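In defence of the label

My colleague Joelle Twal thinks that labels in a shared kitchen are an insult to adults. I respect her, but I cannot agree. When I started to work in Genosdale, I opened every door each morning to find one cup, and I was too shy to ask. A small word on the cabinet would have saved me two weeks of embarrassment.

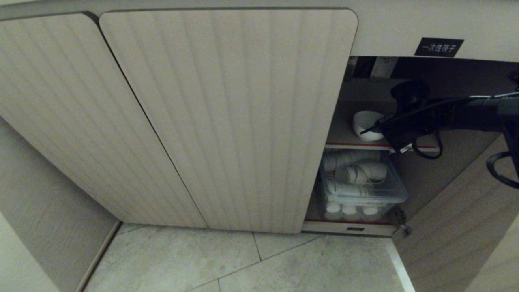
People say a label becomes a lie very quickly. The sign says chopsticks and somebody puts a bowl near it. Yes, this happens. But a label is a kind of promise, and a promise that is sometimes broken is still useful — we at least know what to put back.

I am more against doors without handles. They look calm, I admit, but a guest does not know where to push. If a kitchen must have such doors, let it also have words.

Joelle has answered that I should simply learn the kitchen. I have learned it now. The next new person has not.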